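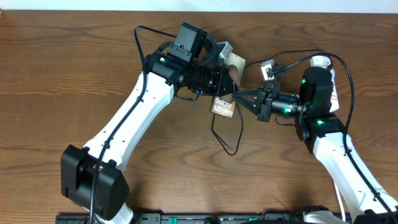 一、报告范围

本报告由Grarkby双臂操作规程项目组提交Fitolau,内容为自12月中期检查以来的工作进展,数据截止到5月10日(星期三)。报告只涉及规程编制、规程试行和记录质量,设备采购与人员变动已在行政附表中单独填报,不再重复。

项目任务书要求形成一套可供小型桌面双臂工位直接采用的操作规程,并在Skumo工位完成试行。中期检查时提交的是第一稿,当时的主要缺陷为条款之间引用混乱、部分要求无法检验、双臂共同持物的情形没有单独成章。本阶段的工作基本围绕上述缺陷展开。

文中“共持”指两侧夹爪同时与同一物件接触并共同限定其位置的状态;“交接”指物件由一侧夹爪转由另一侧夹爪单独持有的过程,过程中必然经过一段共持。“放行”指操作员确认满足条件后允许程序进入下一动作。以上用语在规程第二稿中已统一,第一稿里混用的“双持”“同夹”“转手”全部停用。

二、规程修订状态

第二稿已完成,正文条款18条,另有附录甲(开机检查表)、附录乙(线缆布置要求)、附录丙(记录字段说明)。与第一稿相比,主要变化如下。

引用关系。各条款改为只引用编号,不再引用标题。标题允许修改,编号一经发布不得复用。废止的条款保留编号并注明废止,后续条款不向前递补。此项规定看似琐碎,但第一稿试行期间出现过操作员按旧编号执行新条款的情况,追查起来耗时较多,因此列入强制要求。

用词强度。规程中的“应”表示强制,“宜”表示推荐,“可”表示允许。第一稿中“尽量”“注意”“必要时”等写法无法检验,已逐条改写或删除。例如原文“注意避免夹坏物件”,现改为“共持纸盒类物件时,任一侧夹爪闭合后应检查受力面,盒面出现可见凹陷的,该次操作应记为不合格”。

适用边界。第二稿明确只适用于桌面固定安装、由操作员在场监看的双臂工位,不适用于移动底盘,也不适用于无人值守运行。有合作方希望把无人值守情形一并写入,项目组未采纳。现有试行记录全部来自有人值守的条件,据此推出的数值不能外推。

与现行安全标准的关系。规程不替代工业机器人及协作机器人的安全标准,也不作为符合性声明的依据。凡涉及人身安全的距离、速度和力的限值,规程只要求工位负责人依据适用标准完成风险评估并将结论存档,正文不给出替代数值。第一稿曾写入一组速度值,来源为项目组内部习惯,缺乏依据,已删除。

三、双臂共持与交接条款

共持是本规程的重点,也是第一稿意见最集中的部分。第二稿对应的条款为第7条至第11条。

第7条规定接近顺序。两侧手臂应先后进入共持位置,先到的一侧称为主持侧,在另一侧夹爪建立接触之前,主持侧应保持静止。允许双侧同时接近的唯一情形,是程序在仿真中已通过碰撞检查且检查结果随程序版本存档。

第8条规定接触面。共持物件为矩形盒体时,两侧夹爪的接触面宜取相对的面。取相邻面时,盒体在受力后会绕接触边转动,姿态偏差随夹紧力增大,记录中的物件位姿也随之失去参考意义。带翻盖或插舌的盒体,夹爪应避开可活动的盖片;不能避开的,应在任务说明中写明盖片的初始状态,并在每次操作前恢复到该状态。

第9条规定夹紧力的分配。规程不规定绝对值,只规定确定方法:先以主持侧单独持物并缓慢倾斜,取物件不发生滑移的最小设定值;再以另一侧重复;共持时两侧均不得超过各自最小值与允许余量之和。余量由工位负责人按物件材质填写,未填写的,视为任务说明不完整,不得开始采集。

第10条规定交接时的释放。接收侧确认稳定后,主持侧方可张开。确认稳定的判据有两个来源,一是夹爪位置反馈在规定时间内无变化,二是腕部相机画面中物件与夹爪的相对位置无变化。两个判据应同时成立。只有一个成立时,程序应停在共持状态并提示操作员。

第11条规定异常处置。共持过程中任一侧报错,两侧应同时停止,且不得自动张开夹爪。由操作员判断物件是否有人工托住的条件,再决定释放哪一侧。第一稿允许报错侧自动张开,试行中物件偏转后压住另一侧夹爪的线缆,处理过程中还需断电。该款已废止。

试行所用物件以零售包装盒为主,其中包括印有“Galaxy S25 Ultra”字样的手机包装盒。选用这类盒体的理由是尺寸规整、棱边清楚、表面有可供辨认朝向的印字,便于事后核对第8条的执行情况。包装盒在规程里只作为物件类别出现,具体商品名称不写入正文,仅写入任务说明。任务说明还应注明盒内有无填充,空盒与满盒不得混用同一组夹紧力设定。

四、线缆布置要求

附录乙为本阶段新增。中期检查后的故障复盘显示,停机原因中线缆牵挂占比较高,而第一稿对线缆只有一句“应整理整齐”。附录乙按位置分段提出要求,各段分别检验。

沿连杆段。线缆应以扎带或卡扣固定在连杆外壳上,固定点之间的自由段在手臂任意姿态下不得越过连杆轮廓形成可被另一侧夹爪钩挂的环。扎带剪口应朝向外壳背侧。固定点松脱的,应在当班内恢复,不得以胶带代替。

关节过渡段。线缆跨越关节时应留有弯曲余量。余量的检验方法是以最低速度将该关节运行至两端限位,观察线缆有无绷紧或压折。更换线缆后应重做此项检验并重新签字。

腕部段。腕部相机的出线允许成弧,但弧顶不得进入本侧夹爪的作业范围。相机支架螺钉应列入开机检查。相机位置一旦调整,无论幅度大小,当次调整之前和之后的记录应分属不同批次,批次说明中写明调整原因。

夹爪下方段。夹爪附近垂向桌面的细线是试行中争议最多的部位。完全固定会限制腕部转动,放任下垂则可能在放置物件时被压住。第二稿的折中做法是允许下垂,但要求任务说明标出放置区域,操作员在放行放置动作之前目视确认线缆不在放置区域内。

桌面段。与本次任务无关的线缆应移出桌面。有关的线缆宜从手臂后侧走线,不得横穿两侧手臂之间的作业区。因接口位置所限无法避开的,应在工位平面图上画出实际走线,并由工位负责人批准。

附录乙发布后,Skumo工位按段完成了自查,发现的主要问题为桌面段走线与平面图不一致。平面图已按实际情况重绘。自查表采用“符合”“不符合”“不适用”三项,不设“基本符合”。

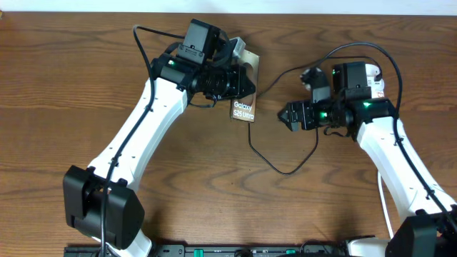 Lumturie Angelovski在书面评审意见中提出,附录乙对夹爪下方段的要求依赖操作员目视,同一布置由不同操作员判断可能得出不同结论,建议改为可测量的限值,例如规定线缆最低点与夹爪指尖之间的高度差。意见同时指出,第10条要求两个判据同时成立,但未说明相机画面被物件遮挡时如何处理,条款在这种情况下无法执行。

项目组的答复如下。

关于限值。意见原则上接受。高度差随腕部姿态变化,单一数值不足以覆盖全部姿态,因此拟在第三稿中规定一个标准检验姿态,在该姿态下测量,目视确认作为补充保留。检验姿态的选取需要兼顾不同型号的手臂,目前只在一种手臂上试过,尚不能定稿。

关于遮挡。意见成立,属于条款漏洞。拟增加一款:相机画面不能判定相对位置的,视为该判据不成立,程序停在共持状态,由操作员现场确认后放行,并在记录中加注“人工放行”。加注后的记录可以保留,但在统计交接成功率时应单独列出。

另一条未署名的意见认为第11条过严,两侧同时停止会造成大量可以避免的中断,建议由程序判断报错等级后分别处理。项目组暂不采纳。报错等级由各控制软件自行定义,口径不一,规程如以此为依据,等于把强制要求交给第三方软件解释。待接口统一后可重新讨论。

五、记录与标注

试行期间共产生操作记录3000多条,经核查后列为有效的为1518条。有效的判定标准为:任务说明完整,开机检查表已签字,规程版本号与实际执行版本一致,且时间戳连续。操作失败不影响有效性。失败记录与成功记录按同一标准核查,不得因结果不理想而删除,此要求写入第16条。

未列为有效的记录,原因以版本号缺失居多,集中在第一稿试行的前段。当时版本号由操作员手工填写,漏填后无从补证。项目组没有采用按日期推定版本的做法,相关记录整体转入不可引用区,保留原始文件,不参与统计。其次为时间戳不连续,原因是双侧腕部相机与控制器之间的时钟没有同步。改由Hsu记录软件统一授时后,此类问题未再出现在核查结果中,但授时功能的长期漂移尚未测试,不能视为已关闭。

附录丙对标注作了如下限定。共持状态的起点以第二侧夹爪建立接触为准,终点以任一侧脱离接触为准。接触时刻不清楚的,标注员应填“不确定”,不得取估计值。物件印字如可辨认,按可辨认部分照录,不得依据常识补全。遮挡部分不标注。同一条记录由两名标注员独立完成,结果不一致的交第三人裁定,裁定理由留存。

裁定中反复出现的分歧是夹爪贴近物件但受力不明显时是否算作接触。目前按夹爪位置反馈裁定,标注员对此有保留意见,认为反馈停止变化也可能由夹爪自身阻力引起。该问题列入第三稿的待定清单。

六、偏差与未完成事项

任务书原定本阶段完成第二处工位的对照试行,未能完成。该处工位的安装基座与Skumo工位不同,两臂间距较大,第7条的接近顺序可以照用,第8条的接触面要求在小尺寸盒体上难以满足。强行照搬会得到无法解释的失败记录,项目组决定先修订第8条的适用尺寸,再开始采集。由此造成的延期为18个工作日。

操作员培训材料仍为第一稿配套版本,与第二稿存在不一致之处,已加盖停用标记。过渡期内以规程正文加口头讲解代替,讲解人和受训人均须签字。此做法只作临时安排,新版材料发布后即行终止。

开机检查表的填写质量不稳定。抽查中见到整页勾选时间相同的情况,说明填写与检查没有同步进行。现已改为逐项录入时间,并把相机支架螺钉、线缆固定点和急停按钮三项提到表首。改动后的效果还没有足够记录可供评价,本报告不作结论。

软性物件的共持未纳入第二稿。袋装和布类物件在两侧受力后形状变化较大,第8条的接触面概念不适用,第9条的滑移判据也难以观察。项目组倾向于另编分册,理由是并入正文将使现有条款出现大量例外。是否另编涉及任务书范围调整,需请Fitolau书面确认。

七、经费执行说明

本阶段支出主要用于标注劳务、线缆与固定件更换,以及评审费用。标注劳务高于预算,原因是两人独立标注加裁定的方式在预算编制之后才确定。超出部分拟从第二处工位未发生的试行费用中调剂,总额不变。调剂申请已随行政附表提交,批准之前相关费用暂挂,不列入本期决算。

八、下阶段安排

1. 确定夹爪下方段的标准检验姿态,至少在两种手臂上验证后写入附录乙。
2. 增补第10条关于画面遮挡的条款,同步修改附录丙的“人工放行”字段。
3. 修订第8条的适用尺寸,完成后启动第二处工位的对照试行。
4. 测试Hsu记录软件授时功能的长期漂移,测试期间不更换软件版本。
5. 发布与第二稿一致的培训材料,收回旧版。
6. 接触判定问题形成书面方案,提交评审人和标注员分别签署意见。

需Fitolau答复的事项为两项:软性物件是否另编分册;经费调剂申请是否批准。第一项的答复影响第三稿的章节结构,请在第三稿定稿之前给出。第二稿全文、自查表和评审意见原件作为附件随报告提交,附件中的工位平面图以重绘后的版本为准。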